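Zotton gripper trial, February update
Prepared by Elsa Forsberg for Felter

We have logged 700 picks on the two-arm bench, all on disc cases and clear containers. The Zornel fingertips dropped 41 of them, the Ekanayake set 13 — mostly glossy cases lying at an angle. 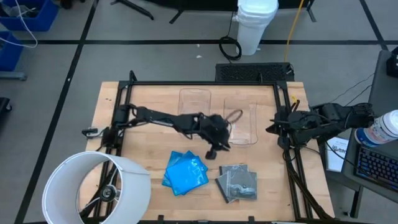
Both sets ran on the same controller settings, so the counts can be compared directly. Five days of bench time remain. We start the thin-case runs on Tuesday and need no extra funds.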